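Tiltix printed task pack, home set: my review
Reviewed by Thomas Melis, 2024-11-09

I bought the Tiltix pack in September for our small robot training room in Aken. It cost 3,279 with delivery. I used Nimell cards before, and they were cheaper but very short.

What I like: each task says how the room must look at the start, then the goal in steps. My colleague and I did not need to discuss much. The language is simple, also for me.

What I like less: some tasks are long. The wardrobe one has six steps, and the last three are only for putting back what was not chosen. For a new operator this is a lot to remember. Also the task description repeats much of the goal, so you read the same thing twice. The paper is ordinary and I would pay a little more for a stronger one. 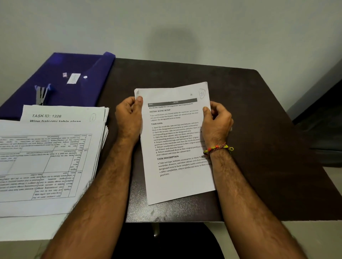 Can I use the pack with any robot?

The tasks do not name a model, so it depends on what your robot can reach and hold. Ours cannot manage low drawers, and we skip those pages.

I give it 4 out of 5. Support answered my email in 24 hours.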